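Ulavley to bring robotic item handling to its Anent sorting centre

Operators to retrain as demonstrators and cell supervisors under agreement with Skundberg

ANENT, February – Ulavley, the returned-goods and lost-property services company, today announced that it will introduce robotic item handling at its Anent sorting centre, following a trial carried out with automation developer Skundberg. Under the program, staff who currently unpack, sort and repack mixed household goods by hand will teach the new equipment to perform the most repetitive parts of that work, and will supervise it once it enters service.

The Anent centre receives consignments from retailers, accommodation providers and transport operators. A single carton may contain books, watches, hardware, clothing and loose parts, and no two are packed alike. This variety has until now kept automation out of the sorting hall, where conveyors bring cartons to the bench but every item is lifted, turned and placed by a person.

Skundberg's Desmet system is trained on demonstrations given by people. An operator holds a pair of grippers, one in each hand, and carries out an ordinary handling task. The recorded movements are then used to train the robotic arms that will be installed at the benches. Ulavley employees recorded 974 demonstrations during the trial, both at the centre and in furnished homes, where lighting, surfaces and surroundings differ from those of an industrial site.

Changes to roles

The program creates 20 demonstrator positions, all of which will be filled from the existing workforce at Anent. Demonstrators will retain their current classification, hours and leave entitlements, and will receive a skills allowance for the period in which they hold the role. No position at the centre will be made redundant as a result of the program, and this undertaking has been recorded in the site agreement.

Employees taking up the new positions will complete paid training in gripper handling, task planning and the review of recordings. Those moving to cell supervision will also be trained in safe isolation of equipment and in the procedures for clearing a stalled item. Training will take place during rostered hours. Employees who prefer to remain in manual sorting may do so.

Ulavley expects the greatest change to be felt in the physical demands of the job. Bench staff have consistently identified wrist and shoulder strain as their chief concern, particularly on evening shifts when small-goods volumes are highest. Demonstration sessions are limited to 2 hours, after which the operator returns to other duties, and the weight of the hand-held grippers was reviewed with the site's health and safety representatives before the trial commenced.

"Our people know how to pick up a watch without scratching the face and how to lift a book without bending the cover. That knowledge was learned at the bench, and the program recognises it as a skill," Ulavley said in a statement.

Skundberg said the quality of the demonstrations reflected the experience of the operators who gave them, and that their comments had led to changes in the order in which tasks are recorded.
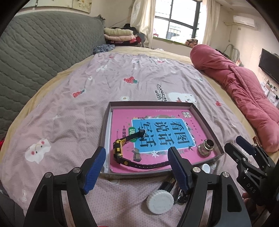
Desmet hand-held grippers in use over a cardboard tray holding a book and a wristwatch.

Implementation

The first robotic cells will be installed in the small-goods area and will handle books, boxed items and personal accessories. Fragile, high-value and unidentified goods will continue to be processed by hand, and 100 per cent of items handled by the cells will be checked by an employee during the commissioning period. Clients' existing service terms are unaffected.

Recordings made in homes were carried out with the written consent of the householder. Ulavley and Skundberg will publish a summary of the trial for clients and employees once commissioning is complete.

About Ulavley

Ulavley provides sorting, cataloguing and return services for mislaid and returned goods. Its principal sorting centre is located at Anent.

About Skundberg

Skundberg develops robotic handling systems for workplaces that process mixed goods. Desmet is its demonstration and training system.

Media enquiries: Ulavley Corporate Affairs, Anent sorting centre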